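Odedia patch lands early, and the inventory cap is finally going up

Plarkham players can stop throwing out their spare chairs. The game's next big update, called Odedia, went live on PC overnight, a bit ahead of schedule, and console should have it before the end of December.

The headline change is storage. The old cap of 600 items per save is gone, the new one is 1000, and anything you had sitting in the overflow mailbox gets moved across the first time you load in. Give it a minute — big saves hang on the loading screen and it looks like a crash. It isn't. Don't force quit.

Also in: the Anozie district, a new hillside neighborhood you reach by tram once your town rating hits 700. It's got its own shops, its own weather and a night market that opens at 9 p.m. game time. Residents there don't share quests with the main town, so if you've run out of stuff to do, that's your fix.

Developer Masthorpe says house editing got a full rewrite too. Walls snap properly now. Paint and tile patterns can be saved and used in other rooms, something people have been asking for pretty much since launch. Undo goes back further. And counters can finaly be placed at an angle. 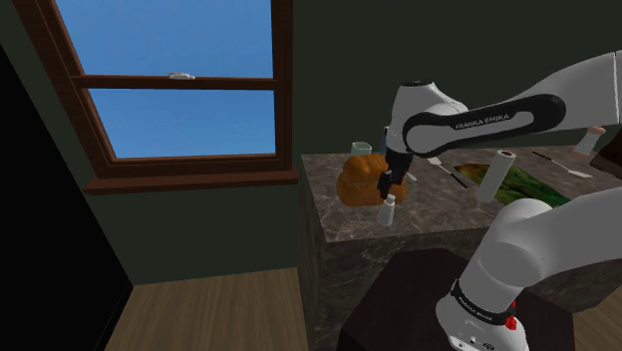 Green wall, marble-pattern counter, plank floor.

"We wanted to get the building side right before we added more places to build," said lead designer Morenike Edet in a post on the studio's forum. She said the team plans one more patch this winter, mostly fixes, and then a longer break while work starts on co-op. No date on co-op. She wouldn't be drawn on whether it'll be paid.

Not everything made it. Pets are delayed again. Controller remapping is only half done, with menus still locked to the default buttons. And mods made for the old build mode won't load at all until their authors update them, so check before you hit download if you lean on those.

A few early bugs doing the rounds. The tram sometimes arrives with no doors, saving and reloading sorts it. Some players say lamps switch off when you leave a room and stay off. Masthorpe says it's looking at both, and a hotfix is in testing.

The update is free for anyone who owns the game. The build number should read 1198 on the title screen if it's installed right. If your still seeing the old one, restart your launcher and check again.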